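Flokska Tall Appliance Cabinet

Home > Kitchen > Cabinets > Tall units

Item: Flokska tall cabinet, single appliance opening
Maker: Jasedier
Overall height: 1580 mm
Usable inside height: 1435 mm
Warranty: 10 years on the box, 2 years on hinges and drawer runners
Ships: flat, in 2 cartons

Product details

The Flokska is a tall cabinet for one built-in appliance, with a drawer below the opening and a closed cupboard above it. It is meant for the end of a run of base cabinets, where a full-height pantry unit would crowd a window or a low ceiling. It can also stand on its own between two walls if both side gaps are closed with filler strips.

The box is birch plywood. Doors and drawer fronts are painted MDF with square edges. The back panel is set in from the rear edge to leave a channel for the appliance cord. There is a cutout at the top and another at the bottom, so the outlet can sit at either height or in the next cabinet over.

The shelf under the appliance is fixed and cannot be moved once the box is glued. Please have your appliance manual in hand before you order. We cut the opening to the size on your order form and we do not take back a cabinet because the appliance was changed later.

Choosing a finish

Door fronts come in chalk white, mauve-gray, dark olive and unpainted. The unpainted fronts are sanded and primed on both sides and need two coats of cabinet paint. If you are matching fronts from an older order, send us the order number. The mauve-gray was remixed in January and is slightly warmer than it was. We still keep some of the earlier color for repairs and single replacement doors.

Color samples are painted on the same board as the doors. Look at them upright, next to the counter and under the lights you will be using at night. Samples laid flat on a table nearly always look lighter.

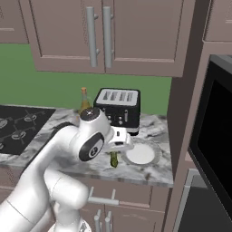 Counter material makes more difference to the fit than most people expect. The Flokska stands on the floor beside the counter, so the end of the slab meets the side panel and any gap will show. Laminate tops can be trimmed on site, but stone has to be measured after the base cabinets are level. A straight front edge, like the one on this white-and-gray marble, is the easiest to finish against a flat side panel. A rounded or stepped edge leaves a small pocket at the corner that collects crumbs, and you may want your stone shop to run the last few inches square. Ask them to leave room for a bead of clear silicone and do not let them push the slab tight against the paint.

Appliances

The opening takes most built-in microwaves and compact ovens sold with a trim kit. It will not take a countertop microwave without a kit, even if the measurements seem to work, as those models vent through the sides and top. Check the clearance figures in the appliance manual and add them to the body size when you fill in the order form.

Doors that drop down need free space in front. Doors that swing need free space on the hinge side, so a cabinet in a corner should have the hinges toward the wall only if the door can still open past a right angle. If you are not sure, tape the swing out on the floor first.

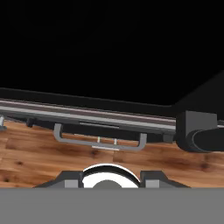 Dark appliance body with a silver metallic rail along its upper edge.

Handles and rails that stick out should be measured too. We have had customers order a cabinet door next to a range and then find that its knob hits the oven handle. The Prokosov edge pull sits nearly flush and solves this in most kitchens. It is sold separately and can be fitted to any Flokska door. The Liapis bar pull is longer and easier to grip with wet hands, but it needs more room beside it.

Assembly

The cabinet goes together with dowels, glue and cam bolts. Two people can build it in an afternoon. Build it lying on its back on a blanket, and check that the diagonals match before the glue sets. Stand it up only after the back panel is screwed in place.

Fix the cabinet to the wall studs through the upper rail. This applies to every installation, including one between two walls. The screws in the carton are for wood studs. Masonry fixings are not included.

Use the leveling feet to bring the top level front to back and side to side, then hang the doors. Hinges adjust in three directions. The appliance goes in last and its trim is screwed to the sides of the opening, never to the painted fronts.

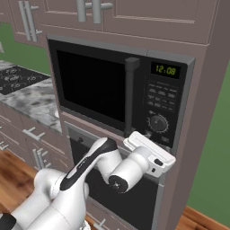 Built-in black microwave with a vertical bar handle, tall cabinet in mauve-gray.

Care

Wipe fronts with a damp cloth and a little dish soap, and dry them. Do not use scouring powder or anything with bleach. Wipe up steam drips along the top of the opening, where paint wears first.

Questions before ordering

Measurements and drawings are checked by Arwel Lloyd. For spare doors, hinges and paint, write to Eifion Gwynne in the parts room with your order number and a photo of the label inside the upper cupboard.

Page updated 2019-06-25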